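Compressed Air and Plant Services > Service contracts
Thread: Wurnitz service plan renewal, worth keeping the full package?

millside_maint
We run two Wurnitz 608 screw compressors at our Alley site, one duty and one standby, swapped over every week. They have been on the dealer's full package from new. Javetti is the dealer. The plan is up for renewal and the price has gone to 3800 a year per machine, parts and labor, four visits. The other choice is inspection only, with parts and call-outs billed as they come.

Both machines are out of warranty as of September. Neither has had a breakdown. I can do filters and belts with my own people, and we already do the dryers and drains. What I can't do is the air end or anything in the controller menu that sits behind the dealer code.

Has anyone gone down from full to inspection only on these, and did you regret it?
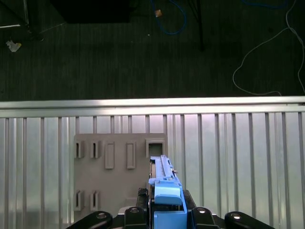

Light blue plastic part, ridged section at the top

drypipe
We went to inspection only and I would do it again. Oil, oil filter, air filter and separator are all ordinary jobs if you have somebody who can follow a manual. Check how many visits you really get in a year. Ours was sold as four and the sheets showed three, and one of those was a man reading the hour meter.

Ask Javetti for the parts list with prices before you sign anything. If they won't give it to you, that tells you how the call-outs will go.

ovalflange
I disagree with the above. The filters are the cheap end of it. The air end is what you are paying the plan for, and if you drop the plan they will want a paid condition survey before they let you back on. We found that out at our Ansari plant. We dropped to inspection for two years, had a bearing start to get noisy, and were quoted the survey plus back-dated visits before they would talk about cover.

If you only have the one compressor in use at a time and a standby that works, you can stand more risk than we could. But get the re-entry terms in writing first.
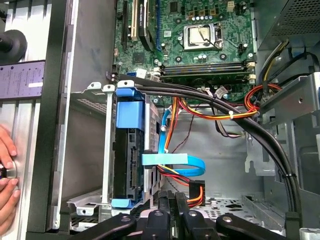
Last edited by ovalflange on 17th December

One more point on the standby. On our plan the visits were set by calendar and the parts were set by hours. So a machine that sat idle half the time still got a full set of visits and hardly any parts. You are swapping weekly, so each of yours is doing half the hours. Look at what they have quoted you on. If it is full hours on both, you have something to argue with.

millside_maint
Thanks both. I went and read the meters. The duty machine has done 657 hours since its last service and the other one a bit less. Then I looked at the quote again and it is priced on continuous running for both, so ovalflange is right about that.

I rang Javetti. They say the hours band is set by the machine size and they can't change it at the branch. They did offer a middle plan that I hadn't been told about – two visits, oil and separator included, air end cover kept on, call-outs at a fixed rate but not included.
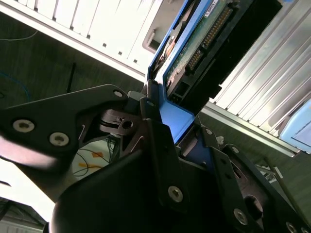

The fixed call-out rate covers travel and the first hour. After that it is the normal shop rate. Response time drops from same day to next working day, and with a standby on the floor I can live with that.

What I don't like is the oil sampling. It is in the full plan and it is an extra on the middle one. I would want at least one sample a year if I am relying on them to stand behind the air end, and I would want to see the report instead of a line on the sheet saying OK.

drypipe
Do your own sampling. Any oil lab will do it, and you get the report straight from them with the history on it. Draw it warm, from the same point every time, and write the hours on the bottle. You don't need the dealer for that.

I still think you are paying for air end cover you won't use. At those hours they should run for years.

ovalflange
Should is carrying a lot there. Ours was well under the hours too. Also check that an outside lab's report counts under the plan. Ours had a clause that only samples drawn by the dealer were accepted in a claim.

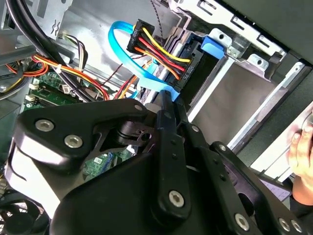 sumpguard
Clause 38 in the Javetti terms, if they are still using the same ones. Samples have to be drawn by their tech but the lab can be anybody they approve, and there is a list. We pay them for one sample a year at a normal visit and send our own in between. It has worked out cheaper than the full plan.

On the hours band, the branch can't change it but the regional office can. Send them the meter readings for both machines with dates. It took us three emails.

millside_maint
Found the clause, same number, same wording. I have sent the readings to the regional office and asked for the middle plan on the lower band, with one sample a year added per machine. I also asked for the re-entry terms in writing, as suggested. Will post the figure when they come back with one.

drypipe
Ask for the parts list as well.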